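Bench notes, table-setting task, left gripper dropping out

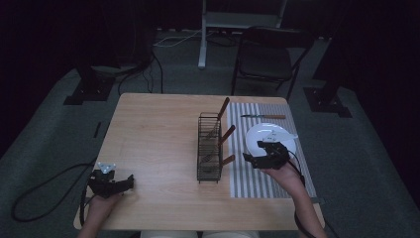 Last changed: February, 16:40, N. Motaung

Third session today lost to the same fault. Left gripper stops reporting its jaw position partway through a run. The right one carries on as normal. The logger doesn't complain, it repeats the last good value until I stop it, so you only find out on playback. In the last bad run the left jaw trace is a flat line from sample 520 to the end at 950.

Task is the Kikton place setting: plate on the striped mat, knife at the far end, the rest of the cutlery in the wire holder. Left hand does the holder, right hand does the plate.

What I tried:

- Swapped the two cables at the Junton box. Fault stayed with the left gripper, so the box input is fine.
- New cable on the left, same length. Ran clean for 12 runs, then dropped again.
- Re-seated the connector inside the grip. One pin was sitting low. Pushed it back and put a dab of glue behind it.
- Tracking on the left marker is good all the way through, including the bad stretch. Only the jaw reading goes.

I think it is strain on the connector. The left cable goes off the side of the table and loops on the floor, and all that weight hangs from the grip. The right cable runs back along the forearm and hardly pulls at all. When I reach across for the holder the left one goes tight. I could make it fail twice by tugging it sideways.

Also a trip risk. I caught my foot in the loop getting up and the gripper came off the table. No damage that I can find, jaws still close square, but please look before you stand up until it is moved.

To do:

- Run the left cable up the forearm like the right, strap at wrist and elbow.
- Ask Van den Broek for the clamp-type connector. Six if they have them.
- Logger should stop when the jaw value hasn't changed at all for a while, even in the last digit. Bomum script has a check we could copy.
- Go back through this month's left-hand data for flat stretches. Bad runs go in the reject folder, don't delete them.

Left gripper is tagged and not to be used for recording until the cable is done.

Nobuhle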